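The Altwood bed frame, a year and a bit on

I promised several of you in the comments under the mattress post that I would get round to the bed itself, and then Christmas happened, and then my knee happened, so please forgive me. It is February 17, 2018 as I type this and the bed has been up since before the Christmas before last, so at least you are getting the opinion of someone who has properly slept in it.

What we bought is the Altwood double, the one with the upright slats at the head and the low rail at the foot, in their light oak finish. Altwood are a small outfit in Nasthorpe and they sell mostly through their own shop, though I have seen the odd one in the furniture place in Dunholm. Our old bed was my aunt's, a great dark thing with a curved footboard that caught me on the hip every single night for eleven years, and I had promised myself that the next one would have nothing curved on it at all.

The double was £430 with the slats included, and delivery was another 30. You can fetch it yourself if you have an estate car, but it comes in two boxes and the longer of them is a proper two-person lift. The delivery lads were lovely and took it all the way upstairs without being asked.

Now, putting it together. The instructions say one person can do it. I would say one person can do it if that person has very long arms and a calm temperament, and I have neither. My neighbour Ji-hoon Do came over and held the far end of the side rails while I did up the bolts, and between us we had it standing in an afternoon, with a break for soup. All the bolts are the same size, bless them, and there is one key for the lot. The only confusing part is the middle support, where the drawing shows the bracket facing one way and the words tell you the other. The words are right. I wrote to Altwood to tell them so and had a very nice reply, though I see the leaflet on their website hasn't changed. 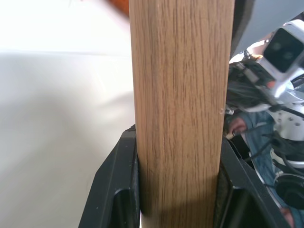

The mattress opening is 141 cm across, which gives you a little room at the sides of a standard 135 and makes changing the sheets a great deal easier than it was. I know some people like the mattress to fit tight as a cork. If that's you, measure first, because ours did shuffle about a bit in the first few weeks until I put a strip of that rubbery rug underlay down each side of the slats. It hasn't moved since. The outside width is 143 at the head, so the frame really takes up very little more than the mattress does, and in a room like ours, where the wardrobe door has to clear the corner of the bed, that was the whole reason for choosing it.

The slats themselves are firm. Firmer than I expected, if I'm truthful, and for the first fortnight I woke up feeling I'd been camping. Whether the slats softened or I did, I couldn't tell you, but it is very comfortable now and my husband (who would happily sleep on a gate) never noticed any difference. They sit in little rubber cups, and one of those split in April when I knelt on the edge to reach the curtain rail. Altwood sent two replacements in an envelope, no charge, and I've kept the spare in the drawer with the key.

Does it creak? Everybody asks. It did start, late last summer, on the window side only, and I went round all the bolts with the key and found two that had worked a good half turn loose. Since then I do them when the clocks change, and it has been quiet. I'd call that reasonable for something held together with bolts, and a good deal quieter than my aunt's bed, which used to announce it to the whole landing if you so much as turned over.

As for the finish, I dust it with a dry cloth and every so often a barely damp one. No sprays. A friend of mine used a lemon polish on hers and it went tacky, and she had quite a time getting it off again. Mine has one faint ring on the foot rail from a mug, entirely my own doing, and you have to know where to look. It has gone a touch warmer in colour on the side nearest the window, too, which I rather like.

We did look at others before settling. The Ryu was the closest rival, and a handsome bed it is, very low and clean-lined, and at £351 it was 79 cheaper. But it sits so near the floor that I couldn't get the storage boxes underneath, and getting up from it in the shop was not a dignified business. If you are younger than me, or bendier, do go and have a look at it, as I think it's lovely for the money.

Things I'd change on the Altwood, then. I would like the feet to come with felt pads instead of having to buy them separately. I'd like the leaflet put right. And I do wish the headboard were a few inches taller - I read in bed, and with two pillows stacked up behind me the top of it lands just at the back of my neck, so I've taken to using one of those wedge cushions.

Would I buy it again? Yes, and I nearly have, as we are thinking about the single for the back bedroom before my sister comes to stay. They do that one in white as well, but I think I'll keep to the oak so the two rooms match. If anyone has the single and can tell me whether a pull-out trundle will go underneath it, do leave me a note in the comments, as the shop wasn't at all sure.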